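## The Second Fold

Textured towels lose their shape in storage before they wear out in use. Brisa Villaseñor, a textile technician at Werier, has spent two years measuring how much of that loss comes from folding. Her current trial covers 192 cloths, stored in stacks of 20 and opened every 42 days.

The method is plain. Each cloth is laid flat, smoothed from the center and doubled once. The fold is left rounded. A pressed crease flattens the raised surface along a line, and the line takes several washes to recover. Knit and mesh weights respond differently, and are logged separately.
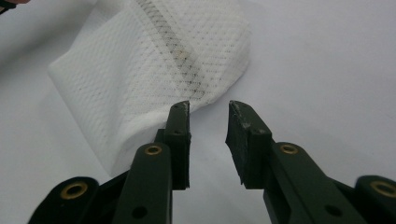

A white textured cloth, doubled over, with a gray stripe running across it.

Marks are recorded before washing. A darker band may be a seam, a woven strip or dirt, and the three call for different handling. Villaseñor checks both faces before deciding.

Eduardo Dumlao, who manages linen for the Pemlow guesthouses, adopted the single fold in December. It takes more shelf depth than folding in quarters. He removed one divider from each cabinet and kept the old labels.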